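Gripper opens by itself during the move
Keltport Automation Forum > Faults and Safety

mirek_t
Hello all. English is not my first language, so please be patient with me.
My arm has a gripper with two fingers. On Saturday it opened by itself in the middle of a transfer and the part fell to the floor. The part weighs 252 grams, so no damage, but my hand was not far away. No alarm on the screen. The program was at line 73, where there is only a move and no gripper command. In the log I see the gripper status change from "closed" to "open" and that is all. Has someone seen this?

dunlin
Which controller? And is the gripper on its own supply or fed through the arm?

mirek_t
Biltow controller, old firmware. The gripper is fed through the arm.

Rhun Llewellyn
Cable. I have changed three of them for this same fault. When the wrist turns far, one wire inside opens for a moment, the gripper restarts, and some models open the fingers at restart. Check what yours does after a power loss before you run it again.

oskar_weld
I don't agree that it must be the cable. 2000 cycles without a problem and then one drop? I would look at the timeout first. On mine the default was 600 ms, and when a reply came late the driver sent the home command again. Home means open.

Rhun Llewellyn
A broken wire can also work for 2000 cycles, Oskar. It breaks slowly.

oskar_weld
True. But he can change the timeout in one minute, and the cable is half a day.

dunlin
Please do neither with a hand inside the cell. Whatever the cause is, a gripper that can open alone should be treated as open all the time.

mirek_t
Thank you, this is good advice. I have now closed the cell and I stay outside when it moves. I did both tests. With a longer timeout the fault came back after lunch, so I am sorry, Oskar. Then I moved only the wrist, slowly, from one end to the other, and the status dropped two times near the same angle. I ordered a new cable from Heywood. Until it comes I run with nothing in the fingers, only over the floor of the cell, and I write down the angle each time the status drops.
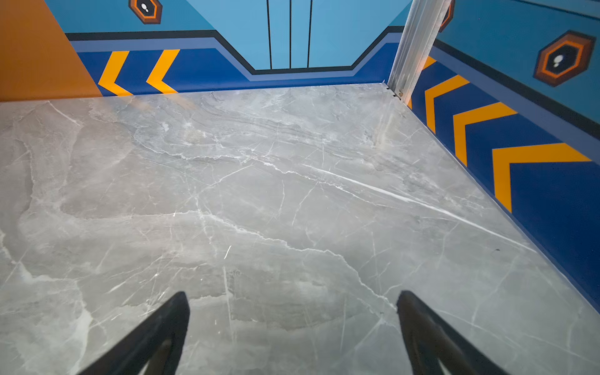
The list is still short, but all the angles are on the same side of the wrist travel. I will post it when the new cable is in, together with the same test again.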